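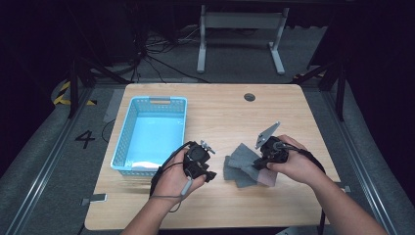
Minutes taken by Ignacio Oyelaran | Winter Swap Group, October meeting

Search the site Enter keywords Go

Present: Jonatan Söderlund (chair), Ignacio Oyelaran (minutes), plus most of the sorting crew. Apologies from the Bodnár Street branch, who are getting their own swap ready and wished us luck!

1. Last meeting
Minutes approved. The missing coat rail has been found and is back with the others.

2. Donations so far
Wonderful news here. We have over 60 pieces of winter clothing already, and the bag from the Wilier Road drop-off hasn't even been opened yet. Jonatan read out a note from a family who came last year and left with hats for everybody, and it got a round of applause. Scarves are plentiful. Children's sizes are thin on the ground, so please ask at school pickup.

3. Folding and baskets
Long discussion, very good-natured. Agreed that the light blue basket with the lattice sides is the right size for the small stuff - you can see into it from the side, and the slot in the end makes it easy to grab. White cloths go in there and gray ones get folded flat on the table first. Two people still prefer rolling to folding and were given a fair hearing. Folding carried. More baskets of the same kind would be lovely if anyone spots them.

4. Gloves and mittens
The happiest item of the evening. We have 38 pairs matched and a heap of singles still looking for partners. Singles stay out on the pale wood table until Monday, laid flat with the fingers pointing the same way, so that anyone passing can try to make a match. Favorite by a mile was the sage green knit with the dusty pink cuff, which is so soft-looking and thick at the wrist that three people asked to be first in line. There is a peachy label sewn on the cuff at a slant, with the name in a curly script that everyone read differently. It will go on the list by color.
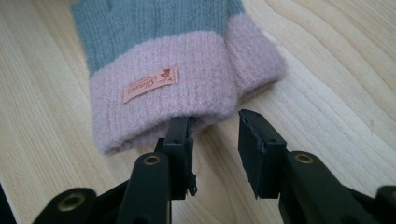 Photo: Jelis / Winter Swap Group

Agreed: cuffs stay turned back as they come, and labels face up. Check inside each cuff before pairing, as we had a bus ticket in one last year.

5. Signs and tables
Sendeo Print will do the table signs again. Doors open at 2 and close at 4, same as before. Ignacio to send the wording over.

6. Any other business
Cocoa - yes please, unanimous. Jonatan to ask about the big urn.

Filed under: Meeting Minutes, Clothing Swap, Winter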